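Stosach社 ロボット作業室 見学の記録

2024年8月6日、FernvilleにあるStosach社の作業室を見学しました。私は日本語が母語ではありませんので、読みにくい文があればお許しください。見学の目的は、双腕ロボットで花や器を扱うときの社内規則を学ぶことです。見学者は7名で、入口で規則の冊子を受け取りました。冊子は40ページあり、最初の章は「作業を始める前」です。
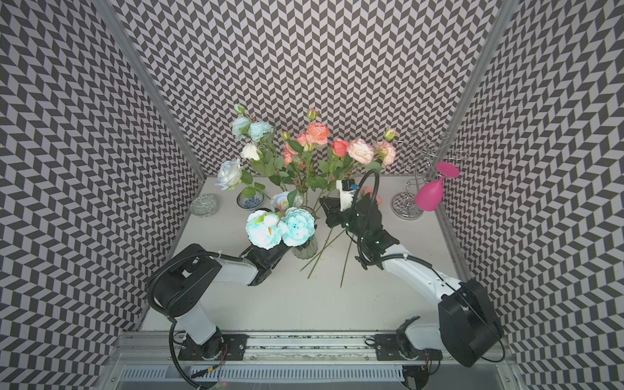

案内のRaghda Salibaさんによると、規則の中心は「動いている間は囲いの中に手を入れない」ことだそうです。物を置き直すときは、まず腕を止め、停止を声で知らせ、相手の返事を待ちます。返事がない場合は、もう一度言います。私の職場Matarにも似た規則がありますが、返事を待つことまでは書いてありません。この点は持ち帰りたいと思いました。

次に、記録の付け方の説明がありました。作業は一回ごとに番号を付け、失敗した回も消さないで残します。今の番号は2000を超えたそうです。器が倒れたときは、すぐに直さないで、まず記録用紙に書きます。台の上のごみも同じ用紙に書く欄があります。掃除をいつするかは担当者が決めるのではなく、冊子に時刻が決めてありました。 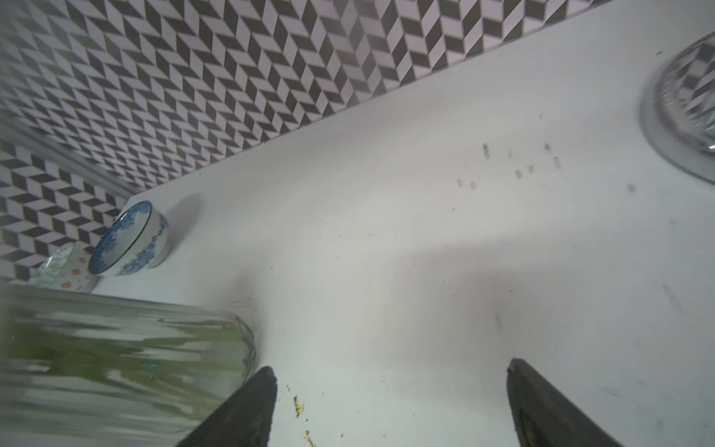 Cirnbyから参加した方は、この書き方では用紙がすぐに増えて、後で誰も読まなくなるのではないかと質問しました。Salibaさんの答えは、11月に用紙を短くする予定で、項目を5つにする、ということでした。どの項目を残すかは、まだ相談中だそうです。

最後の章は、つかむ物の扱いについてです。茎の長い造花は、隣の器に引っかかることがありますので、置く向きを作業の前に二人で確認します。ガラスの物は、使う前に欠けがないか指ではなく目で調べます。私は指で調べる習慣でしたから、少し恥ずかしかったです。

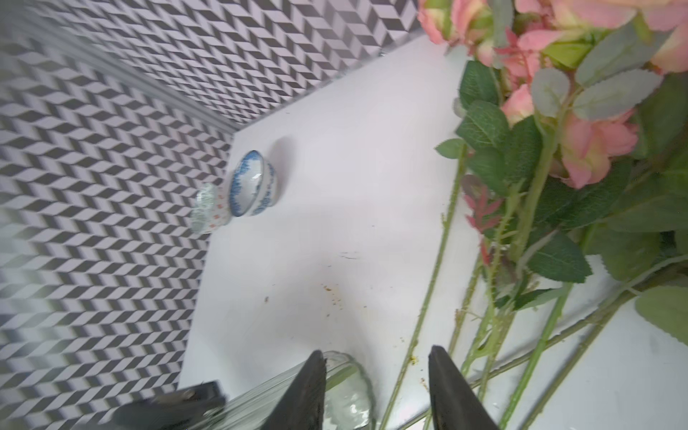

台の上のピンクのバラの造花と、横になった小さな器

質問の時間は短く、非常停止ボタンの点検については聞くことができませんでした。後でメールで問い合わせるつもりです。冊子は持ち出しができませんので、上の内容は私のメモから書きました。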